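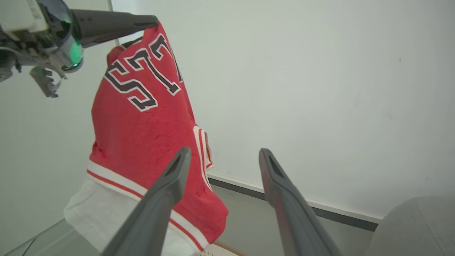

Ticket 1074
Subject: Red game jerseys, numbers sticking together in the stack
Queue: Laundry and Kit
Opened by: Rhiannon Ruddock, Stukton youth basketball
Assigned to: Lev Onyshchenko
Priority: High (changed from Urgent, see notes)
Status: Closed

Rhiannon Ruddock, 8:12 a.m.
Hi. We got our reds back from you folded and bagged, which was lovely, and then we tried to unfold them. The big black numbers have glued themselves to each other. You get a sort of ripping noise when you peel them apart, like a Band-Aid coming off a hairy arm. On two of them the white outline has started lifting at the corners. One has left a faint gray ghost of a digit on its own back. We have 21 of these and a tournament coming up at the end of September, and I would like the kids to have one number each. Please advise.

Lev Onyshchenko, 8:40 a.m.
Thanks, Rhiannon. Picking this up. A few questions:
Were the bags left in a car?
Are the shirts sticking front to back, or front to front?
Has anyone ironed one? Please be truthful, we've heard it all.

Rhiannon Ruddock, 9:05 a.m.
They were in my car. It was one afternoon. Front to front mostly, where the shirt is folded across the number. No comment on the iron.

Lev Onyshchenko, 9:11 a.m.
Going to need a comment on the iron.

Rhiannon Ruddock, 9:30 a.m.
One parent ironed one shirt. The iron also has a number on it now.

Internal note, Lev Onyshchenko, 9:47 a.m.
Changing Urgent to High. Urgent is for flooding. Asked her to bring the whole bag in and leave it open on the passenger seat with the AC on.

Internal note, Lev Onyshchenko, 11:20 a.m.
Bag is here. Pulled everything out on the Stukton table. Findings so far:
The mesh is fine. The red has not run and the white hem bands are clean.
The numbers are heat transfer, thick stuff, black with a white border. Tacky to the thumb on 14 shirts, normal on six, and one is the ironed one, which I have put on a hanger by itself to think about what it did.
The sticky ones all had the same fold: sleeve holes in, bottom up, then in half across the number. So the black is pressed flat on black with the weight of the pile on top.
The white practice tops in the same order have no numbers and no complaints.

Internal note, Hnat Hladun, 11:52 a.m.
Is this my fold? It sounds like my fold.

Internal note, Lev Onyshchenko, 11:54 a.m.
It's everyone's fold. It's on the laminated card. You did write the card.

Internal note, Hnat Hladun, 12:10 p.m.
The card was written for T-shirts. In my defense it says T-SHIRTS at the top, in capitals, under the coffee ring.

Internal note, Lev Onyshchenko, 1:35 p.m.
Looked at the dryer log. The reds went through Dodero (the big one at the back, for anyone new – the dryers are named after the labels somebody found in a drawer, don't ask). Dodero was on the towel setting. It had done hotel towels all morning and nobody turned it down. So we had hot numbers, folded warm, stacked, bagged and then slow-cooked in a hatchback. I would like to blame the hatchback but I think it's 80 percent us.

Internal note, Yaryna Nechyporuk, 1:50 p.m.
Can we not put percentages in a ticket? Billing reads these.

Internal note, Lev Onyshchenko, 1:51 p.m.
It's mostly us.

Lev Onyshchenko to Rhiannon Ruddock, 2:15 p.m.
Update for you. The numbers got too warm in drying and were folded on themselves before they had cooled. The car helped it along. The shirts themselves are in good shape. I'm going to try the following on three of them before I touch the rest:
1. Shirt flat in the cold room for an hour, number up.
2. Peel anything still stuck, slowly, from the corner of the digit, pulling the mesh away and leaving the number where it is.
3. Sheet of baking parchment over the number, low press, five seconds, no steam.
4. Leave it alone until it's cool. This is the step people skip.
5. Fold with the number facing out and parchment across it.
I'll let you know how the three come out. Please don't try step 3 at home, and please pass that on to the parent concerned.

Rhiannon Ruddock, 2:31 p.m.
Passed on. He wants it known that it was a low setting.

Lev Onyshchenko, 2:33 p.m.
Noted in the file.

Internal note, Lev Onyshchenko, 4:20 p.m.
Trial results.
First shirt: good. Corners down, no shine, passed the thumb test.
Second shirt: good, after a second go on the outline at the bottom of the digit.
Third shirt: I got the parchment on crooked and the edge has left a line across the number. You can see it if you hold it to the window and are looking for something to be upset about. Going over it again with a full-size sheet took most of it out.
Parchment needs to be bigger than the number on all sides. I know this sounds obvious. It was less obvious at four o'clock.

Internal note, Myroslav Hrytsenko, 4:45 p.m.
Could we hang them and skip folding? That rail by the door is free.

Internal note, Lev Onyshchenko, 4:48 p.m.
Good for the ones waiting on collection. Doesn't help Rhiannon, who has a duffel bag and a grudge. Also the mesh gets long if it hangs wet from the shoulders, so dry ones only please. Pinching by the top edge to move them is fine. Picking them up by the number is how we get ticket 1075.

Next morning

Internal note, Lev Onyshchenko, 10:05 a.m.
Did the remaining sticky ones. All separated. Two have a corner of white outline that won't go back down by pressing alone. Called the supplier, Skemia, and they are sending replacement border pieces. They asked how hot the dryer had been. I said it was being looked into.

Internal note, Yaryna Nechyporuk, 10:30 a.m.
How many sheets of parchment did this take? I have a receipt from Frerichs for a catering box of 2000.

Internal note, Lev Onyshchenko, 10:34 a.m.
Fewer than that.

Internal note, Yaryna Nechyporuk, 10:35 a.m.
I should hope so. It's under my desk. It's also most of my desk.

Internal note, Hnat Hladun, 11:15 a.m.
New card is up over the folding table. Text as follows, corrections welcome before I laminate:
NUMBERED SHIRTS (not T-shirts)
Inside out for wash and dry. Dodero on LOW, check the dial with your eyes.
Cool flat before folding. If the number feels warm, go do something else.
Turn right side out. Face down, sides in, hem up to the shoulders, so the number ends up on the outside.
Stack with parchment between. No more than six high.
Bag loosely. Write KEEP OUT OF HOT CAR on the tag.

Internal note, Myroslav Hrytsenko, 11:22 a.m.
Hem up to the shoulders still puts a crease through the number if it's a small. I tried it on a kid's size and the crease went straight across the middle.

Internal note, Hnat Hladun, 11:40 a.m.
Smalls get rolled, then, number outward. Added. Not laminating anything until after lunch.

Lev Onyshchenko to Rhiannon Ruddock, 1:10 p.m.
Your reds are ready except for two waiting on a bit of white border, and the ironed one. No charge for any of the work. On the ironed one: the first digit has gone to a better place and the second is holding on. We can strip it and put a new number on, and I'll do that at cost, iron and all. The ghost digit came off with a cold wash. Each shirt has a sheet of parchment in it. Leave it in when you fold them back up.

Rhiannon Ruddock, 1:42 p.m.
Thank you, that's great. Please redo the ironed one. Could it come back as the same number? He's attached to it. So is his dad's iron.

Lev Onyshchenko, 1:44 p.m.
Same number, yes. We can't help with the iron, but warm it up a little and wipe it on an old towel.

Internal note, Lev Onyshchenko, 3:55 p.m.
Border pieces arrived from Skemia and are on. Ironed shirt stripped and renumbered, cooling flat in the cold room with a sign on it. Everything else is on Myroslav's rail. Rhiannon is collecting at 5:30.

Internal note, Lev Onyshchenko, 5:40 p.m.
Collected. She checked every number with her thumb, which is fair. Closing. Follow-up opened separately for the dial on Dodero, where the LOW has worn off and now reads OW.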